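Zacchaeus: was he promising to give, or was he already giving?

Asked by Shalini Tyagi
Filed under Bible Study, Gospel of Luke
Viewed 871 times

I lead the midweek study at our church and we are going through Luke. Next up is chapter 19, the first ten verses, where Zacchaeus climbs the sycamore tree and Jesus invites himself to his house.

I have taught this to children plenty of times and never had a problem with it. He is a crooked tax collector, he meets Jesus, he is sorry, and he pays everybody back. While getting ready for the adults I read it in a few translations side by side and found that they don't agree on verse 8. The King James has "the half of my goods I give to the poor" and "I restore him fourfold." The NIV has "here and now I give" and then "I will pay back." The NRSV has "I will give" and "I will pay back."

A man in the group, who reads a good deal more than I do, told me the Greek is in the present tense and that Zacchaeus is telling Jesus what he does all the time. On that reading he isn't confessing anything. He is an honest man with a bad reputation, and Jesus is sticking up for him in front of his neighbors. I had never heard that before. It would change the whole lesson, and I don't want to stand up and say something I can't support.

So I have three things I would like help with. Is the Greek really in the present tense? If it is, does that settle the matter? And why four times as much? I looked in Leviticus and it seems to ask for a lot less.

I don't know Greek, so please go easy. We have one hour, and half of that is usually prayer requests.

3 replies, sorted by oldest

Reginald Quintanilla

Yes, both verbs are in the present tense. Word for word it comes out close to the King James: "I give" and "I give back." Your group member is right about that much.

It does not settle the matter. Greek can use the present for something a person does as a habit, and it can also use the present for something a person is doing at that moment or has just made up his mind to do. English does the same. If I say "I give to the food pantry," you will take it as a habit. If I stand up at a fundraiser and say "I give 2,000 dollars," you will take it as a pledge made on the spot. The verb is the same and you know which one I mean from where I am standing when I say it. So you have to look at what is around verse 8.

For the habit reading:

Zacchaeus never says he is sorry. Luke likes to use the word "repent" and he doesn't use it in this story. Jesus doesn't say "your sins are forgiven" either, and he does say that in other places in Luke.

Verse 8 comes right after the crowd grumbles that Jesus has gone to be the guest of a sinner. Zacchaeus could be answering the grumbling.

One chapter earlier, in 18:12, the Pharisee in the temple says "I fast twice a week, I give tithes of all I get." Those are present tense verbs too, and everyone agrees they describe what he does regularly.

For the promise reading:

Half of his goods is a strange thing to give as a habit. The word means his possessions, what he owns, and a man who gave away half of what he owned again and again would not stay rich for long. Verse 2 says he was rich.

Then there is "if I have defrauded anyone." The way it is put in Greek takes the point more or less as granted. It is hard to picture a man cheating people as a regular thing and also paying them back fourfold as a regular thing. The people who hold the habit reading say he means that whenever he finds he has overcharged someone by mistake he fixes it. The trouble is that the word Luke uses is a strong one. It is the same word John the Baptist uses with the soldiers in 3:14, where it has to do with shaking people down. It doesn't sound like an error in the books.

Jesus says "today salvation has come to this house." If nothing changed that day, you have to explain "today" some other way. It can be done, because Jesus himself came to the house that day, but it takes some work.

Last, verse 10: "the Son of Man came to seek and to save the lost." Zacchaeus ought to be lost in some sense for that line to belong there.

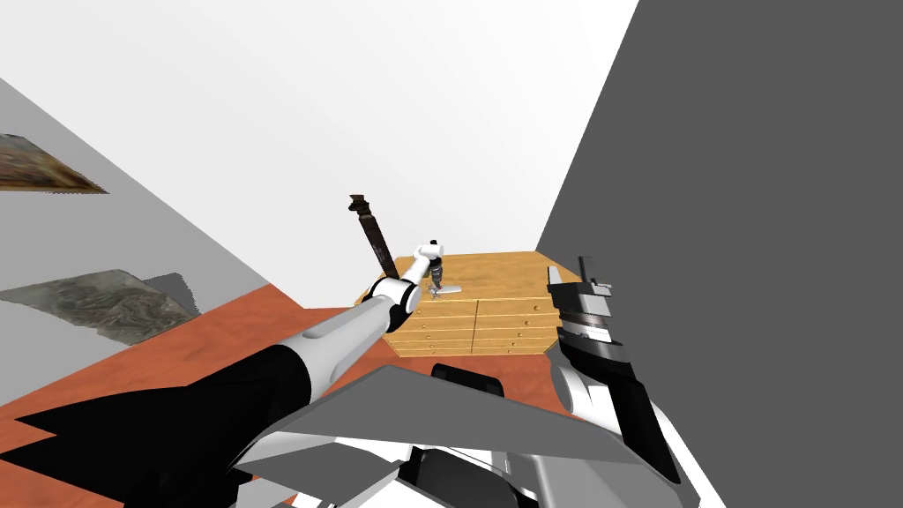
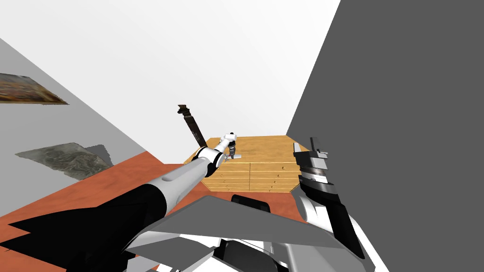

Simulated robot arm above a piece of wooden furniture, two views.

I come down on the promise side, and I believe most commentaries do as well, but the other side is held by serious people and you shouldn't tell the group it is silly.

On the fourfold part, you read Leviticus correctly. Leviticus 6:5 and Numbers 5:7 say that a person who owns up to taking something gives it back and adds a fifth. Four times comes from Exodus 22:1, which is about a man who steals a sheep and then kills it or sells it. It is also what David says in 2 Samuel 12:6 after Nathan tells him about the poor man's lamb, before he finds out that the story is about him. So Zacchaeus is putting himself under the rule for a sheep thief when he could have asked for the lighter one.

It may help to put it in money. Say he overcharged a family by 500. Under Numbers he owes them 600. Under his own offer he owes them 2,000. If he had overcharged them by 750 it would be 900 against 3,000. I have written those two on the board before and people get the point without much talk from me.

If you only have half an hour, read 18:18 to 30 first, about the rich ruler. He is told to sell everything and goes away sad. Jesus says it is hard for the rich to enter the kingdom, and the people listening ask who can be saved. Zacchaeus is the next rich man to come along. That holds up under either reading, and you can teach it without touching the Greek.

Flavum

I just use the NIV and don't worry about it. The lesson is that Jesus loves everybody and wants to come to your house. There's a good coloring sheet of the tree if you look around.

Dorex

I want to speak up for the other side, because Reginald was fair to it but I think he left some things out.

Look at who is doing the accusing. In verse 7 it is everybody, "they all" grumbled. In Luke a grumbling crowd is usually wrong about the person it is grumbling about. And Jesus answers by calling Zacchaeus "a son of Abraham." He doesn't say he has become one. He says he is one. That is what you say about a man who has been shut out by his own people and shouldn't have been. He does much the same in 13:16 for the woman who was bent over, when he calls her a daughter of Abraham, and she hadn't done anything wrong that we are told about.

When John the Baptist is asked by tax collectors what they should do (3:12 and 13), he doesn't tell them to quit. He tells them to collect no more than they are supposed to. So Luke does allow for an honest tax collector.

As for "lost," a sheep can be lost because it got separated from the others.

I taught it this way at our Orlandini Street building last June and it went well, except that two people thought I was saying Zacchaeus earned his salvation. I wasn't, but you should be ready for that. Verse 5 comes before verse 8. Jesus says he must stay at his house before Zacchaeus has said a single word about money, whichever way you take it. Start there if it comes up.

We ended by asking who in our town gets talked about the way Zacchaeus did. That ran over the hour. Our church had been raising 3,000 dollars for the school at Gakirura, and one woman asked if the fourfold rule meant we should be asking for more. I said I didn't think so.

Comment from Shalini Tyagi, 31st October

Thank you both, this is more than I hoped for. I am going to read the rich ruler first, put the numbers on the board, and give each reading ten minutes. I will let my group member present his side himself, which he will like. I hadn't noticed that verse 5 comes before any mention of the money.

One more small thing if anyone is still reading. Verse 3 says he couldn't see "because he was short." Somebody always asks if it could mean that Jesus was the short one.

Comment from Reginald Quintanilla

The Greek only says "he was short in stature," so grammatically it could be either man. Zacchaeus is the one doing everything else in that sentence and the one running ahead to climb the tree in the next, so nearly everyone takes it to be him. I wouldn't spend more than a minute on it.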